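Encyclopedia > Technology > Automation > Household task automation

Household task automation

Household task automation is the use of general-purpose machines, usually one or two robot arms under software control, to carry out chores that are otherwise done by hand: clearing a counter, loading a dishwasher, folding laundry, wiping a table. The term is normally reserved for machines expected to handle many kinds of objects. Single-purpose appliances such as washing machines and disk-shaped vacuum cleaners are treated separately, as are fixed industrial robots that repeat one motion on one part.

Status

As of 1 June 2020, no general-purpose machine performs a full set of kitchen chores without supervision in an ordinary home. Individual steps are well within reach. An arm with a two-finger gripper can lift a rigid bottle or cup from a clear surface, move it a short distance and set it upright. Reliability drops when steps are chained. A task of four steps, each completed correctly 80 percent of the time, finishes correctly in fewer than half of attempts if failures are independent and no step is retried.

Shop-floor chores are in a similar position. Bin picking of identical parts is in commercial use. Kitting from mixed bins, deburring by feel and sweeping up around a workstation remain mostly manual. The Plikumeo trial, which placed arms at packing benches in a small-parts warehouse, reported 70 percent of orders packed without human help. Most of the remaining orders contained bagged or soft goods.

Countertop clearing

Countertop clearing is a common test task, in simulation and on hardware. The machine must identify each item, choose a grasp, and place the item without disturbing its neighbors. Difficulty depends less on the number of items than on their shape and spacing. Upright cylinders such as bottles and cups offer parallel sides to the fingers. Flatware lying flat on stone offers almost no height to grip, and a pot lid must usually be taken by its knob. Produce varies in size and can roll or bruise. Rendered test layouts often mix all of these on one surface with an appliance that is to be left in place.
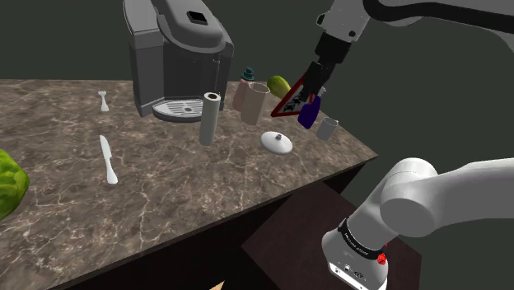

Estrella Rosales objects that scores on this task say little about kitchens, and that a machine which can move a bottle but leaves the fork where it lies has only done the part of the job a person would not have minded doing. Ya-wen Hsueh has replied that bottles and forks should be scored separately — a combined figure conceals both the progress and the lack of it.

Simulation and transfer

Much of the training is done in simulation, where layouts can be changed in seconds and dropped objects cost nothing. Results do not carry over in full. In the Londside comparison, a controller trained only on rendered counters lost 35 percentage points when moved to a physical arm of the same type. The largest losses were on thin objects and on anything with a glossy surface. Varying friction, lighting and object mass during training narrows the gap but lengthens the training run.

Remaining obstacles

Deformable materials. Cloth, bags and leafy vegetables change shape when touched, and a grasp planned from one view may no longer apply when the fingers close.

Contact. Wiping, scrubbing and scraping require a steady force on a surface whose height is not known exactly. Arms without force sensing at the wrist tend to press too hard or lose contact.

Recovery. A person who knocks over a cup rights it and goes on. Many controllers have no procedure for an item that has left its expected position — the run is stopped and reset by an operator.

See also

Bin picking
Grasp planning
Mobile manipulation
Service robot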